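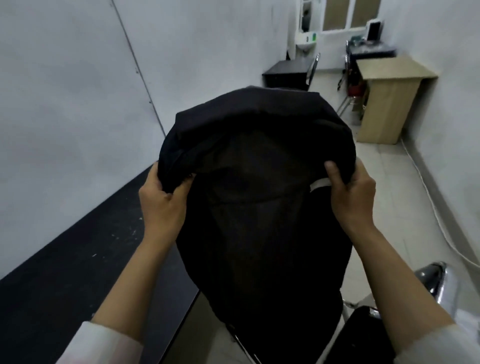 4. Fitting the chair cover

These steps apply to the Tarcombe stretch cover, code 2935, on chairs with a padded back and a metal frame. Covers sold under the Pesar name go on in the same way.

1. Turn the chair so that you are facing the backrest.
2. Find the sewn label. It belongs on the inside edge of the hem.
3. Gather the cover in both hands and set the closed end over the top of the backrest.
4. Pull down on both sides together, a little at a time.
5. Smooth out the folds and tuck the hem behind the frame.

Note: A new cover is tight for the first 3 fittings.

Caution: Do not pull by the label. The stitching will tear.

5. Desk and drawer

Brush loose bits off the desk top before you open the drawer, or they will fall into the runners. Use a soft, dry brush. Scouring pads leave marks on a black finish.

1. Hold the metal bar with both hands, one towards each end.
2. Pull straight out. If the drawer sticks, push it back fully and start again.
3. Lift out the contents and wipe the inside with a damp cloth.
4. Rub a little candle wax along each runner.
5. Slide the drawer in and out until it moves freely.

Caution: The drawer must not carry over 19 kg.

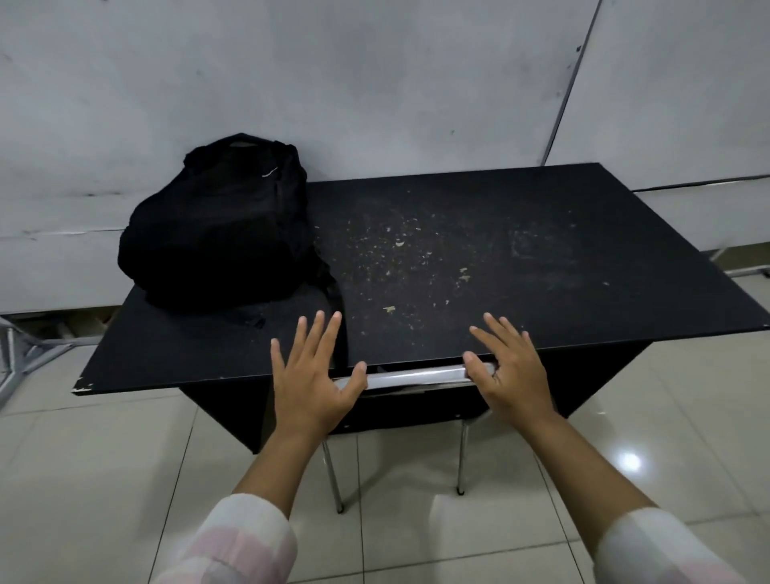
Maritza Ticona writes that candle wax worked on her Samonte desk for a month or so and then went gummy, and that she now uses dry soap on the runners.

Dry soap is suitable. Remove all the old wax first with warm water and a cloth, and let the runners dry before putting the drawer back.

6. Spare parts

Drawer bars and screws are listed under Breltport fittings. Give the desk code when ordering.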